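Book club and print shelf > Travel and history books

Border country books that are not just war stories?

hexaquarto
I'm putting together a reading list on divided towns and border strips, meant for people who have never read anything on the subject. I have a budget of 100 dollars and I'd like to get five or six paperbacks out of it. 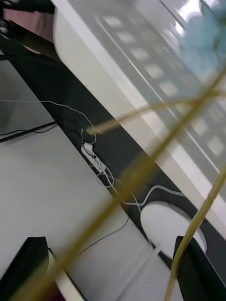 So far I have one firm pick, the Hulby guide to border walks, which is half maps and half short chapters on the villages. I'm undecided on the Vorner history. It gets recommended every time this comes up, but it runs 589 pages and I doubt most of the group would finish it. Has anyone read both? And is there anything shorter that covers the same ground?

Used copies are fine. I need them by May.

plainfolio
I've read both. The Hulby is good for the maps and thin on everything else. The chapter on the river crossing is four pages and two of those are a ferry timetable that was out of date when the book was printed.

The Vorner is long, but you can skip the first third. Start at the part where the survey teams come in. Everything before that is treaty language and the author quotes all of it.

marl_and_chalk
Disagree about skipping the first third. The treaty chapters explain why the line bends around the mill, and the mill comes up again and again later. If you start with the surveyors you'll be flipping back.

For something shorter, look at the Tovar series. They're small books, one border each, and the binding holds up. I paid 30 for a set of four at a library sale — new they cost more than that, but not by a lot.

plainfolio
The mill is explained again in chapter nine. I don't think a beginner misses much.

hexaquarto
Thanks. Are the Tovar books written for general readers? The one sample I found had a lot of footnotes.

marl_and_chalk
Yes. The footnotes are nearly all sources and you can ignore them. The one on the northern line is the exception, where the author argues with other historians at the bottom of every page. I'd leave that one out.

backroad_quires
Check which edition of the Hulby you're buying. The first edition has fold-out maps glued in at the back, and they come loose. The second has the maps printed in with the text, smaller but they stay put. Sellers mix the two up in the listings all the time. The second edition has a green spine.

I'd also say don't buy the Vorner for a beginner list. It's a reference book. I keep it for the index and have never read it straight through.

marl_and_chalk
I read it straight through in a winter and I'm not a fast reader. It's a narrative history with a slow start. Calling it a reference book puts people off for no reason.

backroad_quires
It has 2 appendices of place names in three spellings each. That's a reference book to me.

marl_and_chalk
Those are at the back. You don't have to read the appendices of anything.

tinderpage
Where are people buying these? I ordered a Tovar from Nondetti and the listing had no page count, no table of contents, and a description that was plainly copied from a different book in the series. It talked about a mountain pass. The book I got is about a harbor.

It was the right book for the title, so I kept it, but I wouldn't have known what I was getting.

plainfolio
Nondetti does that. The product pages are filled in from whatever the publisher sends and it looks like they don't check them. Go by the ISBN. Their prices are fair and they pack well — I've never had a bent corner from them.

tinderpage
I did go by the ISBN. That's how I got the right one. My point is that someone browsing for a harbor book would never find it.

plainfolio
Fair enough. Did you write to them? They fixed one for me once, a hardcover listed as a paperback. It took a while.

tinderpage
Sent them a note on Friday. No answer so far.

hexaquarto
OK, this is what I'm leaning toward. The Hulby second edition, green spine. Three of the Tovar books, not the northern one. One used Vorner that we pass around, for whoever wants it. I'd tell people they can start with the surveyors or at the beginning, their choice.

That leaves room for one more. I'd like a memoir, something by a person who lived next to one of these lines and didn't move away.

backroad_quires
Passing the Vorner around is a good way to do it. Get a hardcover if you can find one cheap. The paperback splits down the middle.

For a memoir I don't have a title that's still in print. The ones I liked were small press and they're gone. Try the local history shelf at a library near one of the borders and ask about interlibrary loan.

marl_and_chalk
The harbor book tinderpage mentioned has a long section of interviews with people on the quay. It isn't a memoir but it does the same job. Make that one of your three.

tinderpage
Seconded. The interviews are the best part. The two chapters on fishing rights are dry.

hexaquarto
Adding it. I'll order the Tovars tonight and keep looking for the memoir.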